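An Afternoon at Skendano, or: How Many Mugs Does It Take

Posted in Visits, May

I went to the Skendano open day expecting a sales pitch and got one, in the first half hour, with slides. The program is called Plosto. The claim is that if you record enough people guiding robot arms through kitchen chores, the arms will pick up the chores. "Enough" was not defined on any slide.

Kavitha Rajan took our group downstairs to the workshop where the recording is done.

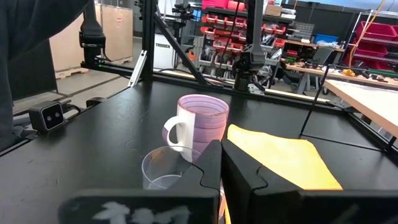
My first question was how many recordings they keep. Rajan said a good session gives them around 100, and that an operator throws out the bad ones. Who decides what is bad? The operator, mostly. I wrote that down and underlined it. If the person making the examples also grades them, I would like to see a second pair of eyes somewhere.

She was straightforward about the rest. The same few things go back on the table all day: mugs, cups, a towel. Divya Kamath, who runs the sessions, told me they change the layout between takes so the system doesn't just memorize one. Fine, but it is still the same black tabletop under the same lights. My kitchen has crumbs and a cat.
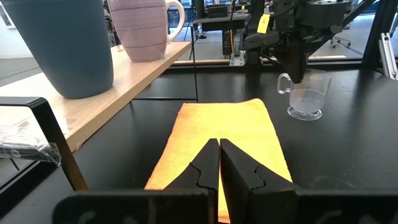 One gripper over the folded towel, the other arm above a clear cup.

I asked for a success rate and was given three different answers by two people. Bindu Fernandes, also on the tour and a buyer for a hotel chain, asked what happens with a towel the system has never met. Kamath said they were "collecting toward that." Fernandes raised an eyebrow at me. We both asked for a test on objects visitors had brought and were told maybe next year.
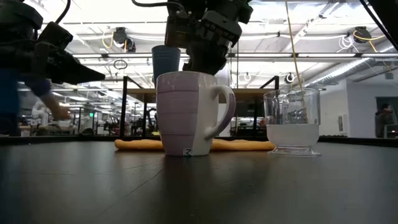 White and lavender mug on the towel, with a gripper coming down behind it.

The work itself looks slow and careful, and I came away respecting the people doing it more than the pitch. What I'd want before believing the slides is a plain table of results from a room they have never recorded in. Rajan took my email address and promised to send whatever they have. So far I've had the slides again.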